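Evaluation of the Stila Desktop Arm Kit for Book Shelving Tasks
Student project report, Colcombe, December

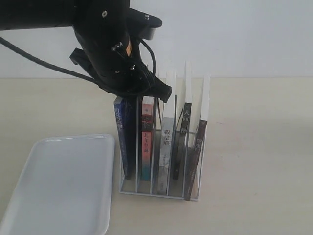

1. Background and aim

The Stila kit is sold as a ready-to-assemble robot arm for teaching labs and small research groups. It consists of the arm, a two-finger gripper, a control box, the cables and a one-year license for the Lakatos software, which handles motion planning and recording. Our department was offered a kit on loan for one term with a view to buying more. The task of this project was to decide whether it is suitable for the second-year automation course.

We chose book handling as the test task. Books are stiff enough to grip but vary in thickness, surface and weight, and they stand close together in a rack. A gripper that is slightly out of position will touch a neighbor or a divider. The course already uses pick-and-place with plastic blocks, and we wanted something less forgiving.

2. Test setup

The arm was set up at a table against a plain white wall. The target was a white wire rack with upright dividers, holding five books with their spines facing forward. All five have Chinese titles running vertically down the spine. The widest is dark navy, one thin book is black, and the others are red and pink, pale gray, and reddish-brown. A white plastic tray to the left of the rack served as the pickup and drop area.

The books were not straightened between trials. A book that leaned was left leaning, as this is how a rack looks after normal use. The dividers were more of a problem than the books. They stand taller than the spines, so the gripper has to come in between them from above, and the planner has to know where they are.

Control ran on a lab desktop. The start pose was fixed above the rack for all trials.

3. Assembly and first use

The printed guide is short and mostly clear. Two of us completed assembly in one afternoon, including the firmware update. The guide does not say which side the thinner cable should loop out on, and our first routing pulled tight when the wrist turned. Rerouting it with more slack fixed this. We recommend that the supplier add a drawing.

The screws on the housings are easy to reach with the supplied driver. Replacing the finger pads can be done without removing the gripper from the wrist – a useful point for a teaching lab, where pads wear quickly.

Lakatos installed without errors on the second attempt. The first attempt failed on a missing driver, and the error message did not name it. The license server was also unreachable twice during the term, each time for less than an hour.

4. Procedure

A trial was one complete transfer of one book, either from the rack to the tray or from the tray back to its slot. A trial counted as a success if the book ended in the correct place, no other book was displaced and the arm did not stop on a force limit. Trials were run in blocks, and the order of books within a block was random. One person watched with a hand on the stop button.

5. Results

We ran 339 trials. The first 100 used the default settings and the remainder used a lower approach speed and our own divider model.

Removal from the rack was reliable for every book after the change of settings. Insertion was weaker. Most failures came from the thin black book, which tilted in the fingers during the transfer and then caught on a divider. In 24 trials the arm stopped on the force limit. It recovered cleanly from all but 2 of these; the exceptions needed a restart of the control box.

The glossy cover of the navy book did not cause slipping at the default grip force. Raising the force further gave no benefit and left a mark on the gray book.

6. Comparison with the current equipment

The course now uses the Plomadness trainer. It is cheaper to repair and the students know it, but its gripper opens too little for the widest book and it reports no force data. The Stila arm is slower to start up and takes more table space. For block stacking alone, we see no reason to replace the older units.

7. Recommendation

We recommend buying one Stila kit for the advanced lab session and keeping the Plomadness units for the introductory sessions. The purchase should include a spare set of finger pads and a second license seat. Before students use the kit, the divider model should be saved as a preset in Lakatos – entering it by hand took us most of a session.

8. Open points

Trials with paperbacks that have soft covers were planned but not completed. We did not test the arm with lab lighting switched off, and noise was not measured. The log files and the preset are stored in the course folder with the wiring notes.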